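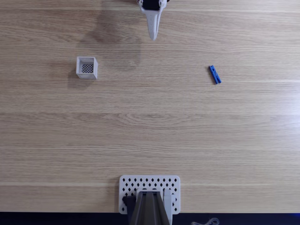 Speaker notes: what a small repair shop learned about finishing tables

Slide 1. Thank people for coming back after lunch. Say the talk runs 25 minutes and questions are at the end.

Slide 2. Drerkel opened in 2003 in a rented unit in Akosden. We did chairs first. Tables came later, mostly from restaurants, and restaurants are hard on a finish. Last year we refinished 462 tops.

Slide 3. Why tops fail. Hot plates, spray cleaner, and wet cloths left overnight. The cleaner is the worst of these. Read out the label warning, then move on.

Slide 4. Oil or varnish. Oil is easy to patch. The owner has to keep it up, and most owners stop after the second winter. Varnish lasts longer but a deep scratch means sanding the whole top. Ask for a show of hands on who uses which.

Slide 5. The Pirnau cafe job. Six tops, all oak, all cupped. We had finished the faces and left the undersides bare, so the boards took on moisture from below. We redid the job at our own cost. Don't rush this slide. It's the one people ask about.

Slide 6. What we do now. Both sides get the same number of coats. Sand to 150 and stop. Five days of curing before delivery, even when the customer is on the phone every morning.

Slide 7. Pricing. Charge by area and add a flat fee for pickup. Mention that the Colombo worksheet is on the handout, page two. It has a column for travel that we left out for years.

Slide 8. Questions. If it's quiet, bring up water rings, and the oxalic acid test on the scrap board. Gloves are in the blue tote.

Shares 14 | Comments 3

oakandash
Does the both-sides rule hold for veneered tops? I only seal the underside on solid wood.

tpl_woodshop
We stop at 150 too. Went to 220 for years and the stain never took evenly.

Marlow St. Refinishing
Was in the room on Friday. Could you post the handout? They ran out by the time it got to the back row.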